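List: Plustthorpe Household
Subject: Re: sweeping marble tile
From: Martti Tuominen

Reinaldo Quintana wrote:
> The vacuum pushes bigger scraps around on my tile.
> Is a dustpan with teeth worth buying?

I think so. I use a beige one with a long wooden handle for cardboard and packaging, then vacuum what is left. The teeth clean fluff out of the broom. Mine came from Kairys in October. The broom is 40 inches long, which is short for me.

Dustpan and the marble floor, three times:

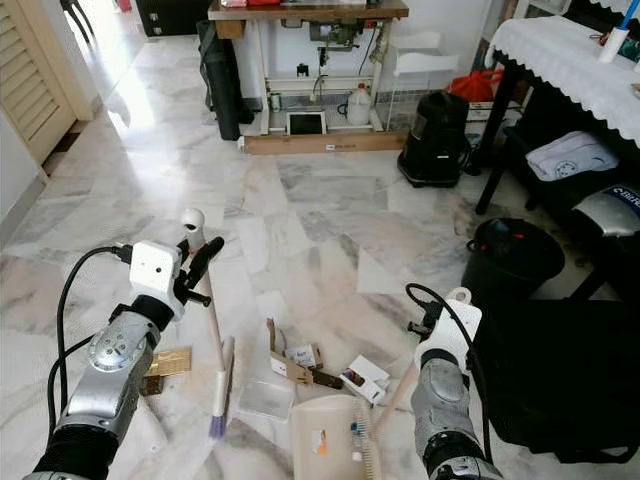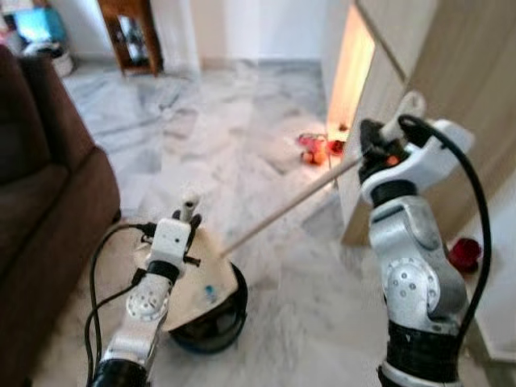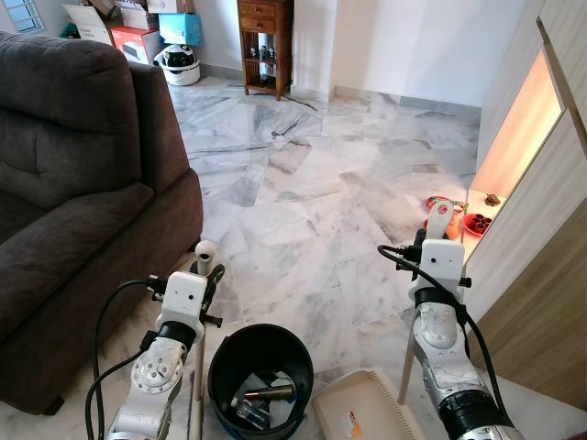
Reinaldo Quintana replied that he would get the long handle too, and asked whether grit under the lip of the pan scratches polished marble.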